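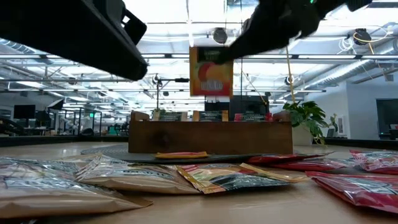
Bring back the work biscuit

My first proper job was in the accounts office at Stodico, out past the roundabout at Otby, and what I remember best about it is morning tea. I couldn't tell you much about the accounts. Morning tea was at half past ten, everyone stopped, and whoever was nearest the kettle filled it. There was a cupboard with tea, instant coffee, a jar of sugar with brown lumps in it from wet spoons, and biscuits. The company paid for the lot. It had always paid for the lot and I don't think it occurred to any of us that it was a thing that could stop.

It stopped in my third year. We got an email headed "Kitchen consumables" saying that the annual spend had come in at $2694 and that from June staff would be welcome to bring their own. Welcome to! I've never forgotten the cheek of that.

I want to argue, with more feeling than the subject probably deserves, that this sort of penny-pinching is one of the silliest things a workplace can do, and that anyone running an office who is looking at the grocery line in the budget right now should close the spreadsheet and go for a walk.

What happened at Stodico was pretty much what you'd expect. People brought their own. Within a month the cupboard had been carved up like a share house fridge. Initials on everything. A bloke in dispatch kept his coffee in a locked drawer, and I can't say he was wrong to, because I'd had some of it. Someone wrote a note about milk, someone else wrote a reply on the note, and the note stayed up until the sticky tape went yellow. And morning tea just sort of evaporated. You made your own cup when you felt like it and took it back to your desk, and if you met another person at the kettle you both apologised for being in the way.

I worked out once what the saving came to for each of us and it was less than we spent on printer toner for documents that no one read. I never did see what they put the money towards. There was a new sign out the front the following year, so perhaps that.
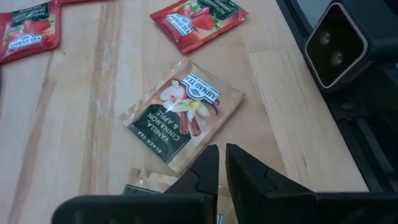
It was never about the tea

My friend Simone Peixoto reckons I'm being sentimental. She ran a small catering business for years (Peixoto, just the surname, on the side of a white van) and she has strong views on people who expect to be fed. Her line is that adults can buy their own teabags, that a decent pay rise beats any amount of shortbread, and that bosses have been using free snacks to cover for rotten wages since the invention of the bowl of mints.

She's right about the last bit. I've seen the other end of it too. After Stodico I did two years at Cekberg, where there was a snack wall. A whole wall! Dried mango, protein balls, seaweed things, a fridge of fizzy water in flavours I'd never thought of as flavours. It was lovely for a fortnight. Then I noticed it was lovely mostly at seven in the evening, when everybody was still there, and that having dinner out of a packet at my desk had become a normal thing for me to do. When I finally asked for more money I was told, by a very nice woman in very nice shoes, to consider the whole package.

So I'm not after a snack wall. Nobody's rent was ever paid in mango. If a company has to choose between wages and biscuits then for heaven's sake pay the wages, and I'll bring in a packet of something myself.

But hardly any company is choosing between those two. The sums are nowhere near the same size. Put up against a payroll, a carton of tea is a rounding error, and everyone on the payroll knows it. That's why it stings. When the tea goes, you're being told that somebody upstairs had a look at the smallest comfort of your day, worked out its price and decided you weren't quite worth it.
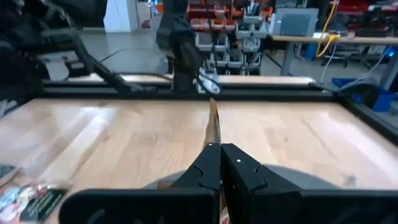 And you do lose something you can't get back by sending everyone on a team-building day. At Stodico I learnt more about how the place ran from standing near that cupboard than I did from any induction. I found out which suppliers needed a phone call and which ones sulked if you rang. I found out a woman in payroll was going through a divorce, so I stopped sending her snippy emails about coding errors. I met people from the warehouse, whom I had no reason on earth to meet otherwise, and when an order went missing I knew who to ask and they knew my face. All of that came with a cuppa.

The year after the change, Stodico had a consultant in to look at communication between departments. The staff survey alone cost more than seven years' worth of Arrowroots, or so the rumour went, and I chose to believe it. One of the recommendations was "informal touchpoints". I had to go and stand in the stationery room for a minute.

My rules, if anyone's asking

Keep it plain. Proper black tea, one herbal for the people who want it, a coffee that won't start an argument, real milk and one of the other milks. Biscuits of the sort your nan would put out for the plumber. The minute it gets fancy it becomes a perk, and perks get reviewed.

Set a time for it as well. I know this sounds a bit primary school, but a cupboard people raid alone at odd hours doesn't do the job. Half past ten, tools down, fifteen minutes, and the manager comes too – and the manager washes a cup. 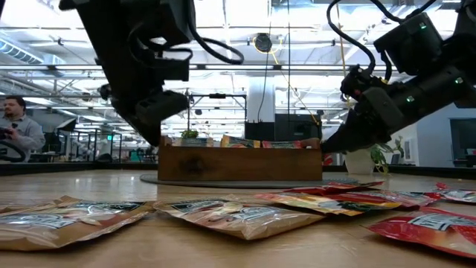
And please don't hand it over to a roster. I've sat through a meeting about a biscuit roster and I'd sooner have eaten the agenda. Somebody orders the groceries with the stationery, the company pays the bill, and it's never mentioned again.

Simone read a draft of this and said that if I felt so strongly I should try catering for eighty people who've all decided they're gluten-free since the RSVP. Fair enough. Then she asked whether there was any of that ginger slice left, and we put the kettle on and argued about it for another hour – she still thinks I'm wrong about the pay rise, and she took the last piece.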